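Rodcombe Recipe Cards

Hi! This is the readme for the Rodcombe recipe card collection, so please read it before you open the big spreadsheet and start sorting things (I did that once and lost an evening putting it all back). I'm Farah Lau and I typed up most of what's in here, with a lot of help from Yusri Saragih, who can read faded pencil better than anyone I've met.

What you get

There are 2,784 cards, one per row, in a file called cards.csv. They came out of recipe tins, church cookbooks and kitchen drawers all over Rodcombe. Each row has a title, the ingredients, the method, and a notes column for whatever was scribbled in the margins. I love the notes column. Somebody wrote "too dry, Mother was right" on a pound cake and I think about it a lot.

A second file, units.csv, has 558 rows and turns old measures into cups and grams. "Butter the size of an egg" is in there. So is "a teacup," which got three different answers depending on which family you asked, and we kept all three.
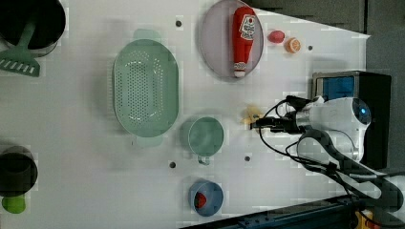

Rodcombe Home Cooking Club, Recipes and Records Group

How the columns work

Titles are spelled the way they were on the card, even when it hurts. If you want clean names, use title_clean. Ingredients are split with semicolons and never commas, which matters because people wrote things like "onion, chopped, not too fine" and I wasn't about to take that away from them.

The course column has 7 values: soup, main, side, bread, dessert, preserve and other. Ketchup and chutney went under preserve after a long talk. Yusri still wants a drinks category and he may get it, but for now punch is in other.

Oven temperatures are in Fahrenheit. When a card just said "a quick oven" I left temp_f blank and kept the wording in the method. Please don't fill those in with a guess and send them back to me!

Known problems

Fifteen cards are missing their second side. They say "over" at the bottom and then there's no over. They're marked incomplete, so drop them if you need full recipes.

The Skostden batch has doubles, mostly plum cake, copied from neighbor to neighbor with tiny changes in the sugar. I left them in on purpose. Also, the Texier family cards were in French and my translation is only so-so, so check the original text in method_orig if something sounds strange.

Using it

Cook from it, print it, put it in your own project, whatever you like. A mention of the club would be nice. Fixes are very welcome, and the easiest thing is to send me the card number and what it should say. I go through them on Thursday evenings, usually with something from the bread section in the oven.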